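Stukovura Suture Practice Set – data card

Version 3. Maintained by Latrice Kowalczyk and Clyde Nguyen-Tran. Last change in February: two mislabeled folders renamed.

What it is

Recordings of suturing on tissue with the Trumari instrument kit. The set comes with the kit on purchase and can also be licensed separately. It holds 1543 clips from 21 operators, most of them around 800 frames long.

Folders

clips/ – video, one file per attempt
stills/ – single frames pulled from clips
labels/ – stitch, knot and cut events, in CSV
notes/ – operator comments, free text

Labels

Each event has a start frame, an end frame and a confidence of low or high. Knots were marked by Thaddeus Baptiste and checked by a second reader. Loose thread is labeled "strand" if it is long and "offcut" if it is a short cut piece. Where the readers disagreed, both labels are kept.

Known problems

Glare on moist tissue hides some thread tails. The instrument tip often blocks part of the view, and its sheath is out of focus when close to the lens. Clips with low light at one side are tagged "dark_edge".

Sample still 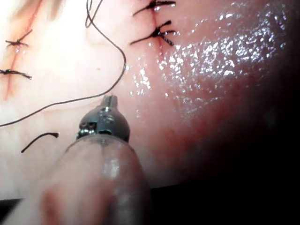
Wrist camera view. Two sutured incisions, with a strand and an offcut on the tissue.

License and contact

Research and in-house testing only. Ask before sharing copies – write to Noémie Lacroix at the Trumari support desk.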